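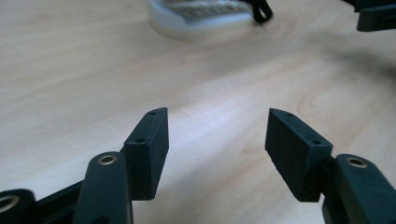
April 2024
Workbench tops, finish test, continued

Today I worked only on the light top, the one with the long curved grain. The darker one from Mikkelsen still waits against the wall and I did not touch it.

I wanted to decide between the two oils before we order for the other tables. The Bralletti oil is thin and goes in fast. The Binetti is thicker and stays on the surface if one is not quick with the cloth. I tried both on offcuts first. With Binetti the color became more yellow than I like. Simão says it is the same yellow for both after some months, and maybe he is right, but we cannot see this until August.

What I did:

Sanded along the grain where it is possible. Where the lines turn in an arc it is not possible to follow them by hand, so I went straight and used less pressure. Paper 200 for the last pass. Vacuum, then a damp cloth, then I waited 30 minutes.

First coat Bralletti, with a cotton cloth, very little. Left it 30 minutes and wiped off the rest. The instructions on the can permit longer, but last time the rest became sticky and I had to sand again, so I prefer short.

Second coat not done. I want to leave it overnight and feel the surface in the morning.

Notes for who continues:

The pale color shows every pencil mark. Please mark on tape and not on the wood. I found two old lines and an eraser took away one of them. The second is a little pressed in, and I left it.

Do not put the wet cloths in the bin folded. Open them flat outside on the rail.

The sandpaper from Zandport loses grain very early. I changed the sheet three times for one top. Order number 677 is the good one, the other package we should send back or keep for rough work.

Question for Simão Gouveia: do we oil the underside also? I think yes, one coat, or the top can bend when only one side is closed. In the old notes I did not find anything about it. If he agrees I turn it over when the second coat is hard, with the felt strips under it, which are in the drawer below the clamps.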